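Gallery — the bowls, before they go

Quick page, typing this between loads. Qistina Mangundap asked for pictures of the bowl shelf before we split it up, and Irfan Nair wants to know which ones are his (Irfan, read to the bottom). One picture up so far, notes for the rest, will add as I get to them. Posted October 28, 2019.

Background for anyone who wandered in from the Barkisport page: we are clearing the old kitchen at Isivside. The cabinets go first, then the counter, then whatever is under the counter that smells like that. The bowls have been in there since the Subramaniam dinners and they came from all over. Some bought, some left behind after potlucks, some I think just walked in.

Rules for the split, same as for the pans. If you brought it you get it. If you can't remember whether you brought it, you didn't. Chips are fine, cracks go in the trash. No stacking red on white without paper in between, the color rubs off, ask me how I know.

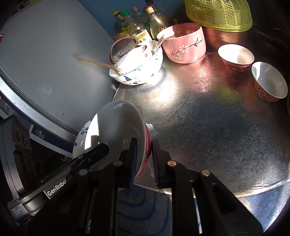 So the red ones. I always liked the red ones best for serving, they look good on a table with rice in them, and the pale inside makes even my lentils look like somebody tried. They take up a ridiculous amount of shelf though. Qistina has first call. If she passes they go to Plekura with the rest of the big stuff.

**Red outside, greyish white inside**
Glossy, large. Looks great with the sun in it. Salad, rice, popcorn, one time a whole batch of punch when the pitcher broke. Hand wash please.

**White with the blue flower**
Only peeking out from behind the red one, sorry, will get it a proper turn. I want this one. Saying it here in public so it counts.

**White with the thin turquoise line at the rim**
The one with the little face in the dotted pointed hat. Kids' favorite by a mile — there were fights. Big enough for noodles for a hungry person. Little blue star sort of thing on the outside too. Irfan says it's his, Qistina says it was at Isivside before Irfan was. Sort it out between you, I am not getting in the middle again.

Things that still need pictures, in no order:

- the soup plates, if I can find the box they went in
- the steamer and its lid, which may not be the same steamer's lid
- glass mixing bowls, the nesting kind. 2 of them are at my place already
- the tall jug. Handle glued, holds fine, don't pick it up by the handle
- everything from the top cabinet, need the step stool back first

Packing notes while I'm here. Newspaper is ok for the plain ones but it left grey smudges on the white last time, so use the tissue from the Plekura box for anything white or patterned. Bowls go in on thier sides, not flat. Heavy at the bottom. Write KITCHEN on the side of the box and not just the top, becuase once they're stacked you can't read the top of anything. Tape is in the drawer by the door.

Last pickup took 72 pieces, mostly saucers. I have no idea why one kitchen needed that many saucers. Plekura has room for 11 more boxes and then we're done with them until spring, so if you want something to go to them and not the curb, get it wrapped this week.

Irfan — yours for sure are the brown casserole and the colander with the bent foot. The hat bowl is under discussion, see above. The striped one went home with your cousin, she has it, she told me she has it.

Qistina — tell me yes or no on the red. A text is fine. If it's a yes bring a bag with a flat bottom, the last one tipped over in the car and I heard it the whole way home.

More pictures when the top cabinet is down. Anybody who has the step stool, I need the step stool.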